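Section 4: Planning and Budgeting for Your Bench Cell

Before you unpack anything, and ideally before you have signed for anything, please sit down with this section and a cup of something warm. We know the temptation to skip ahead to Section 5 and start bolting arms to the table. We have done it ourselves, more than once, and each time we ended up ordering a part in February that we should have ordered the autumn before. The Ultamard bench cell is a friendly piece of equipment, but it is still a purchase with a lot of smaller purchases hiding behind it, and this section is where we try to bring them all out into the open.

What follows is written for the person who will be holding the budget for a two-arm cell doing repair, teardown or assembly work on desktop computers. If you are planning a cell for something else, most of the steps still apply, but the fixture and parts advice in 4.3 and 4.4 will need some adapting.

4.1 Before you ask for a quote

1. Write down the one job you want the cell to do first. Please keep it to one! "Refit memory modules in standard towers" is a good first job. "Handle all our computer repairs" is a five-year wish, and a quote written against it will be either very large or very vague.

2. Walk through that job by hand, slowly, with a notepad beside you. Every time you pick something up, set something down, or turn the case over, make a note. You will be using these notes again when you plan fixtures.

3. Mark each step as "arm," "person" or "not sure yet." Leave the "not sure yet" steps with a person for the first quarter. It is much cheaper to move a step over to the arms later than to buy tooling for it and find that you would like your hands back.

4. Measure the room. You want the footprint of the table, the full reach of both arms, and enough space for somebody to walk behind the table with a box in their hands. Remember to measure the doorway and the elevator as well.

5. Find out what your building can give you for power and network at that spot. If an electrician has to come out, get that figure now and put it in the plan.

Note: If your site has a safety officer, invite them in at step 1 and not at step 5. They nearly always have useful opinions on where the table should go, and it is a far more pleasant conversation when the table has not been delivered yet.

4.2 The table and the arms

The standard Ultamard cell is quoted with a slatted aluminum worktable, and we do suggest you stay with it unless you have a very good reason. The slots let you move fixtures in small amounts without drilling, and you will be moving fixtures a great deal in the first few months. An ordinary desk may look like a nice saving on paper, but you would need to add a mounting plate, stiffen the legs, and accept that the arms will still shake it a little when they stop quickly.

1. Decide on one arm or two. One arm can do a surprising amount of work on a case that is lying flat and well held. Two arms earn their keep when one part has to be steadied while another goes in.

2. If you can only afford one arm this year, order the two-arm table anyway. The difference in price is small and the second arm can then be added without taking the cell apart.

3. Ask for the gripper to be listed as its own line on the quote. Buyers often assume that it comes with the arm. Sometimes it does, and sometimes it is a separate item with its own lead time.

4. Allow for one full set of spare gripper fingers for each arm. Fingers wear, and early on they bump into things.

Caution: Do not mount either arm until the table has been leveled and its feet locked. An arm set up on a table that later shifts will need to have all of its taught positions checked again.

4.3 Fixtures, the part of the budget everyone forgets

If we could move one number on every plan we are sent, it would be this one. The arms get all the attention, but it is the fixtures that decide whether a part is in the same place each time. A tower on its side with the cover off gives the arms clear access from overhead, and that is how we suggest you plan for board-level work. Small parts then need a place of their own close to the case, within easy reach of the gripper. 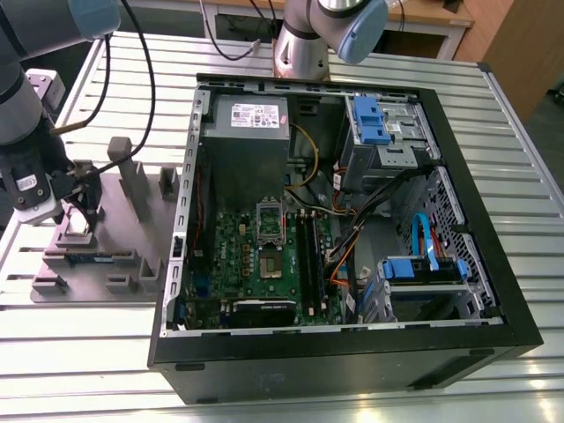 Reading time for this section: 8 minutes

For memory work, a layout along these lines is a good one to copy. The fixture plate sits right beside the open case, with a module held flat in one of its slots, so the gripper has only a short trip between the plate and the board. Short trips are kinder to your cycle time and they also leave fewer chances to catch a cable on the way. Cables deserve more thought than most first plans give them, by the way. The ones inside a case like this cross over from the power supply side toward the drives, and a gripper coming down near the memory slots has to be taught a path that stays well clear of them.

When you come to work out your fixture spending, please go through it in this order:

1. List every loose part the arms will pick up. Each of these needs a holder or a slot.

2. List every part that has to stay still while something is done to it. The case itself goes on this list.

3. Take both lists to your Terkemard catalog (it comes in the same box as this manual, usually at the bottom) and mark the holders that already exist. Catalog holders are much less costly than custom ones and you can have them sooner.

4. For anything left over, ask for a custom quote. Send a real sample of the part and not only a drawing. Parts that are meant to be identical often vary from one supplier to the next.

5. Add one blank fixture plate. You will want it.

Note: Plan for one fixture plate per family of parts. It is tempting to crowd everything onto a single plate, and it does look tidy, but fingers need room to open on both sides of whatever they are picking up.

4.4 Practice machines and practice parts

Set some money aside for things you are willing to scratch. Older desktop towers are ideal for this, and you may well have a few in a storeroom already. For a memory station we recommend 4 practice towers and 17 practice modules, which is enough to keep teaching going when a slot or a clip finally gives up.

1. Choose towers that match your real work in size and layout, even if they are much older.

2. Unplug each tower and take it through your own site's electrical check before it goes anywhere near the table.

3. Remove the side panel and store it somewhere else. Panels left leaning on the table legs get kicked.

4. Tie back any loose cables for the first round of teaching. Later on, let them lie as they would in real work, and teach the paths again.

5. Label every practice part clearly, so that it does not wander back into your good stock.

Caution: Never practice on a tower that is connected to power. Use wrist straps and a grounded mat whenever a person reaches in to handle live stock, and budget for both.

4.5 People and hours

Equipment is the easy part to write down, and hours are the part that tends to slip. For a first cell doing a single job, please reserve 78 hours of staff time between delivery and the first day of steady running. That covers leveling, mounting, teaching, re-teaching, and a fair amount of standing with folded arms wondering why the gripper stopped a hair too high. It does not cover general training, and you will find the course outline for that in Section 9.

Try to give those hours to two people who can share them. One person will learn faster, that is true, but then that person takes a vacation and the cell sits quiet until they come home.

If your team would like some supervised time on a cell before yours arrives, the Rusholm training room keeps a two-arm table set up through the year. Mornings before 10 a.m. are the easiest to book.

4.6 Putting the plan together

Use the worksheet on the inside back cover, or copy these headings into whatever spreadsheet you like best:

Table and leveling feet
Arms, first and second
Grippers and spare fingers
Fixture plates and holders
Custom fixtures
Practice towers and parts
Power and network work
Grounding mats and straps
Staff hours
Delivery, including stairs or elevator
Yearly service

For yearly service, the Rüegg plan is the one we fit as standard, and it covers both arms and the grippers. It does not cover fixtures or damage to the items you are working on. The order code is 372, and it should appear on your quote. If it is missing, ask your dealer to add it before you sign. Adding service after delivery calls for an inspection visit, and that visit is billed separately.

Note: Fill in every line, even if the figure is zero. A blank line gets read as "forgotten" by whoever approves the money, and they will send the whole sheet back to you.

Once your plan has been approved and your delivery window confirmed, turn to Section 5, Receiving and Unpacking. Keep your hand-written notes from 4.1 with this manual, as you will need them at step 3 of that section.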